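About Langlois

Reading time: 4 min

Langlois makes and fills paper packaging for small shops. We fold envelopes, sleeves and square wraps, put the customer's goods in them, and send them out ready for the shelf. The company is in Aratville, in the old feed store on the river side of town, and has been there since Dorian Roussel moved it out of his garage.

Dorian started with seed packets. A garden center wanted its own packets and could not find a printer who would take a run of fewer than several thousand. He cut and folded the first order by hand and delivered it in a produce box. The garden center is still a customer, and we still make the packets, with the same flap and a slightly heavier paper.

Most of our orders are small. The minimum is 30 pieces, and a typical job is 700. We take larger ones when the calendar allows, and when it doesn't we say so and give a date.

Folding is done on a hard, smooth surface. We like stone and stone-patterned tops because a crease comes out clean on them and they wipe down quickly between jobs. A plain square of stiff paper is the starting point for nearly everything we sell. The corners come in to the middle, the flap goes down last, and the maker checks that the points meet before going on to the next. 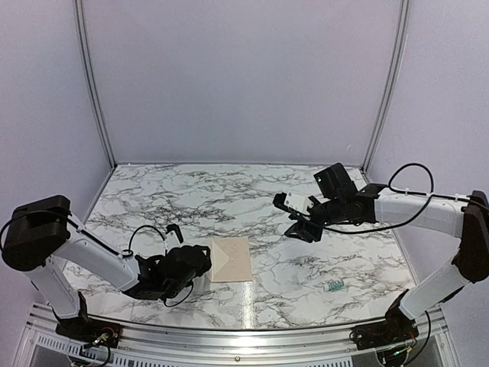 Paper is bought by the ream from Skivik, a mill we have used for years. The standard stock is a tan kraft. There is also a white, and a soft pink that was added after a soap maker asked for it and then reordered it every season. Samples of all three are free. Write to the office with a mailing address and we will put a set in an envelope, one of our own.

Danilo Marquez runs the workshop. He came to us from a bindery and brought most of our folding patterns with him, along with a bone folder he does not lend. New patterns go through him. If a customer sends a drawing, he makes it up in plain paper first, then in the final stock, and mails both so the customer can compare them. Changes are free up to that point. After the customer signs off, the pattern gets a number and goes in the binder. The binder is now at 80.

In May we began packing as well as folding. Several customers had been taking our flat wraps home and filling them at the kitchen table, and asked if we could do that part too. The work suits small goods: tubes, tins, bars of soap, cards. A tube is laid on its square of paper, the sides are brought over, and the ends are tucked or sealed depending on the order. Customers send the goods to us by the carton. We keep them on a separate shelf with the job sheet taped to the front, and anything left over goes back with the finished order. 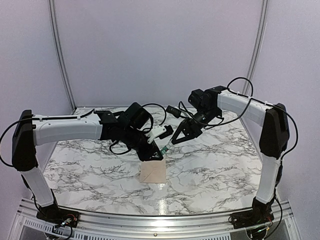
Estilance: the wrapping and packing department at Langlois

Estilance was the name of the first line we wrapped, a gift range that has since been discontinued. The name stayed on the shelf label and then on the door. The department takes orders for wrapping, filling and labeling, and can work with paper the customer supplies as long as it holds a fold. Glossy coated paper usually cracks at the crease, so please send a sheet for testing before ordering a full run.

Finished work is packed flat where possible and upright where the contents need it. Local orders can be picked up at the side door until 4 in the afternoon. Ring the bell, as the front counter is often empty when a job is going out.

For prices, send us the size of the item, the quantity and the date you need it. A photo next to a ruler is enough for a first quote. Questions about patterns go to Danilo, and everything else goes to Dorian.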